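Hello Rania, and sorry this is two days behind. Flexible screens first, as that's what Protance is paying for!
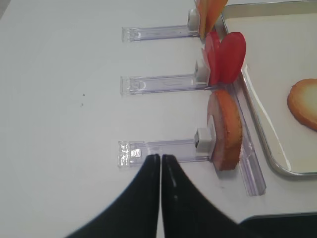

Display Materials Team, Jultstead
2021-11-02

We've now folded 124 sample panels on the new hinge (the Zinden one, with the wider curve) and I'm really pleased with how they're holding up. The crease still shows if you tilt the panel under a lamp, but you have to go looking for it. Ten panels failed, all from the first batch of film.
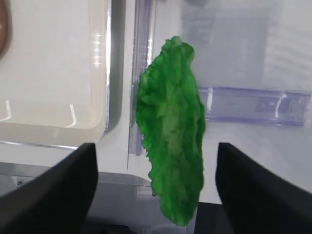 Chaimae Salem thinks the glue was laid on too thickly in that batch, and I'm inclined to agree with her. Ouazzani have sent a thinner one to try, so we'll run the same test again with it.
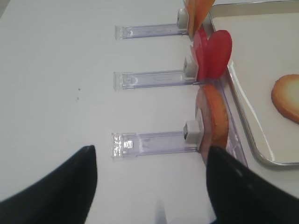 Money is fine, and we've spent 90 per cent of the parts budget. What I'd still like is a proper rack for the finished panels. Something like those clear plastic holders, lying flat one above another with a bit of white table between them, would suit us nicely if they came wider. Could we talk about that before April?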